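Notes on rehanging a group show: the Jelton rooms, a thread

1/ Short thread on the mechanics of the Jelton survey of 1970s process sculpture, mainly the hang, lighting and labels. The art has been reviewed elsewhere. The installation has had very little written on it.

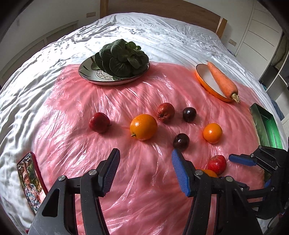
2/ The show fills five rooms on one floor. The works are latex, felt, poured wax, lead and a few video pieces. Most were made for studio floors and have no fixed arrangement, so every venue has to decide what the work looks like this time.

3/ Start with the felt. The largest piece arrives as a stack of cut strips and a one-page instruction. The page gives a nail height and nothing on spread. At Jelton the strips fall wide and touch the floor on the left only. At the previous venue, Fumadano, both sides reached the floor and it read as a curtain.

4/ The Jelton version is better. It has weight on one side and you can see where the cuts begin. The Fumadano version hid the cuts behind the top folds.

5/ Latex is the hard case. Sheets from that decade go brown and brittle. Two options: show the original flat in a case, or show a later remake hanging as first intended. Jelton shows the original flat, with a period photograph of it hanging. The label states the remake exists and is in storage. Good label.

6/ Lighting. Rooms 1 to 3 are lit low and even, which suits the latex and the works on paper. Room 4 uses spots on poured wax. The spots are aimed too steeply and the surface goes flat at the middle of each pour. A lower angle from one side would bring back the ridges.

7/ I asked at the desk whether the angle was a loan condition. It is not. The ceiling track was already in place from a painting show and was kept.

8/ Room 4 also has the best single object here, a lead piece credited to the Levchenko workshop. Folded once, unfolded, left on the floor. No plinth, no tape line. There is a sensor at ankle height and it goes off a lot.

9/ Labels. I counted 61 works on the checklist and 8 with a full text label. The rest get title, date, material, lender. For this kind of work I think that ratio is right. The materials line does most of the explaining.

10/ The materials line is also where the errors are. One wall label gives "rubber" where the catalog gives "latex over cheesecloth." Those behave differently and age differently. Another gives a single date for a piece the catalog dates to two years, made and then recut.

11/ Sound. The two video works in room 5 share an open wall and bleed into each other. One is a long loop of a hand smoothing plaster, nearly silent. The other has a voice reading measurements. From the plaster monitor you hear the measurements. Some visitors clearly took this as one work.

12/ Headphones would fix it. Staggering the loops would also fix it, and costs nothing.

13/ Catalog. Published by Nosby, sewn binding, 900 copies. The installation shots are from Fumadano, so the felt piece is shown in the arrangement you will not see at Jelton. There is one line in the back matter saying arrangements vary. It should be in the front.

14/ The essay on studio floors is the part to read. It works from floor plans and rent records and argues that the spread of many of these pieces follows the column spacing of the lofts they were made in. The plans are reproduced at a usable size. I checked two against the stated dimensions and both hold up.

15/ If that argument is right, the big rooms at Jelton are the wrong shape for most of the show. Room 2, the narrow one, is the closest match, and the floor pieces there do look the most settled. They are pushed near the wall and you walk past them lengthwise.

16/ Practical. Go through in reverse, 5 to 1. The numbered route puts the densest room first and the video last, when people are tired and leave after a minute. The guards do not mind.

17/ The handout is free and has a floor plan with work numbers. The numbers on the plan match the checklist. They do not match the catalog plates. Write the plate numbers in before you go if you plan to compare.

18/ The show closes in November. The felt is being reinstalled for the next venue by a different crew, and I will post the two arrangements side by side once the new one is open.

19/ Correction to 10: the recut piece has a second label on the far side of the same wall, with both dates. The short label is still wrong.

Last updated: 04/07/2023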